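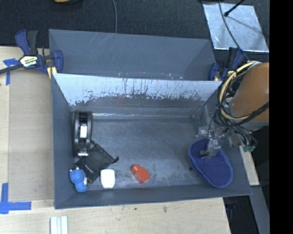 About Holloway Sort & Share

Bernadette Whitfield started Holloway in her garage in May, with two gray bins, a borrowed table and a habit of saying yes to anything the neighbors wanted to get rid of. We have a proper room on Stusden Street these days, but we still sort the same way — everything goes in a bin first, and then we take our time over it.

People bring us the small stuff, the bottom-of-the-drawer things that other places turn away. A little blue toy, a black pouch, a red-orange plastic block, a tape dispenser (or something very like one!) can all land in the same bin, and we're happy to find each of them a shelf. The bins get scratched and scuffed along the way, and we've grown fond of them like that.

Sunita Haverford runs the sorting table and Melquiades Ledesma looks after the shop, where most things cost under 4 dollars. Come by and say hello, and bring a drawerful if you have one.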